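Ferano's lunchroom sorts its bowls by color, and the arguments begin

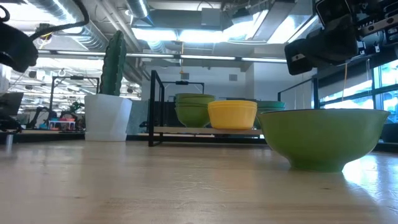

One regular at the Ferano, writing on the comments board by the door, wants it known that soup tastes the same out of yellow as it does out of green, and that the old system – grab whatever is clean – fed people perfectly well.

The old system ended in March, when the lunchroom on the ground floor of the Okoro building put in low black racks and asked diners to return their bowls by color. Green goes with green and yellow with yellow. The teal gets a stack of its own, and this is where the trouble started.

Teal, it seems, is a matter of opinion. Under the evening lights a fair number of diners file it under green, and a smaller but louder group calls it blue and leaves it on the table in protest. Management has responded with a laminated card. The card has been moved twice and corrected once, in ballpoint.

There is a practical side to all this. The bowls come from Kokia, which sells each color in a slightly different size, and a mixed stack leans. The lunchroom owns 200 of them, or did. At the last inventory it found 180, and a polite notice now asks anyone with a bowl on their desk to bring it home, no questions asked. The large green ones are the most popular with borrowers, being a good size for popcorn.

The light wood tables have drawn fewer complaints, apart from the glare. Regulars who like to read over lunch have learned which seats to avoid when the overhead lights are on.

A vote on the bowls was held earlier this month. With 70 slips in the box, sorting by color won by 30, a margin the lunchroom described as a landslide and the losing side described as a slow day. A proposal to replace everything with plain white was ruled out on cost.

The matter of teal was not on the ballot. It will be taken up when the racks are extended to the second lunchroom, on the Nivora side of the courtyard, where the bowls are all one color and people have so far had to find other things to disagree about.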